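Filed under: Short Fiction / Campus Life

August 17, 2023
By the Akell Reader fiction desk

Last updated: August 17

So I got into the Sisier summer school off the waiting list, two days before it started, and the email said my travel grant would cover one night of lodging and "reasonable meals." The summer school ran 3 nights. I'm a second-year in protein modeling, so I can do that subtraction.

I took the slow train to Vukden with a poster tube across my knees and a bag of pretzels I'd decided was reasonable. My poster had a typo in the title. I'd found it somewhere after the second tunnel, and I spent the rest of the ride wondering if a person could fix "genone" with a ballpoint pen (you can, sort of, if your audience stands far enough away).

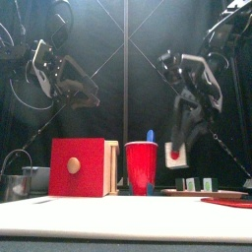

Two arms over the white tabletop.

The dorm was 63 steps up, no elevator, and my room had been given to somebody from Ji. She opened the door in a towel and we both apologized for way too long. Then she looked at my poster tube and said, "Wait, are you alignment or folding?"

"Folding," I said.

"Oh thank God, come in."

She had the same grant I did. Same one night! Hers was Monday and mine, for reasons known only to the housing office, was the night after. We sat on the floor with the pretzels and worked out that between us we were legal for most of the week. 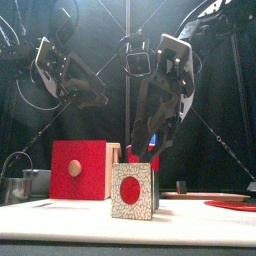
A red cup and a speckled block, with one gripper right down at their level.

The poster session was at five. I got the spot by the restrooms, so my foot traffic was terrific, though pretty distracted. A man with 40 stickers on his laptop read my whole methods section, nodded, and asked where the coffee was. I told him. It was the best question I got all hour.

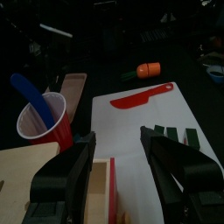 Then my roommate came over from her side of the hall and stood in front of my title for a long time with her head tilted.

"You fixed that with a pen," she said.

"Is it bad?"

She pulled the cap off hers and turned it around, and I walked over to look at her poster. "Bioinfromatics," it said, in letters as tall as my hand.

I held the corner flat while she wrote.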